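Raghda Geagea keeps the play kitchen at the Nirnstead toy library, and most of her work on it is sorting. The library has 173 members and lends to families from Cloltwood as well. The kitchen pieces go out more than anything except the train sets.

"People think it's the big things that get borrowed," she says. "It's the food and the plates. A child will carry the same piece around all afternoon."

She started there 10 years ago, doing the Wednesday session. At the time the food was kept in one deep bin. She moved it into shallow trays, with the dishes close by, so that children could set a table without tipping everything out first.
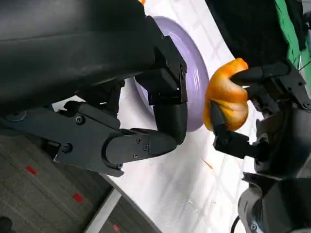
Orange and lavender from the play kitchen.

Color does a lot of the work, according to Geagea. Younger children ask for "the orange one" or "the purple one" long before they care what it is supposed to be. She buys strong colors when she can and stays away from sets where every piece is the same beige.

She also prefers food that isn't too exact. "If it's a bit puffy and a bit lumpy, it can be a bun, or a pastry, or dinner for the dog. I don't correct them."

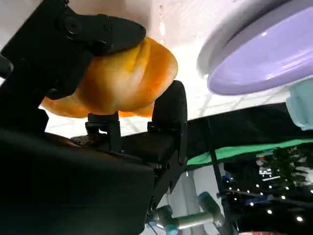

Plates are a different matter. She wants them plain, and she wants enough of them. A short supply causes more arguments than anything else on the shelf, and she puts three extra in every loan bag. The bags are checked when they come back. Soft pieces are looked over for split seams and dishes are wiped down before they go on the shelf again.

Asked what she would change, she says the shelving. The library was given $2,000 in February and most of it went on the floor. "The shelves will have to wait. They're ugly, but they hold."

Comments

Ibrahim Olatunji
We had the kitchen bag for a month. Sent back one plate short, found it under the couch, returned it the next week. Sorry Raghda.

goel_mom
Do you have to live in Nirnstead to join?

Ibrahim Olatunji
No, we're in Cloltwood. Just bring something with your address on it.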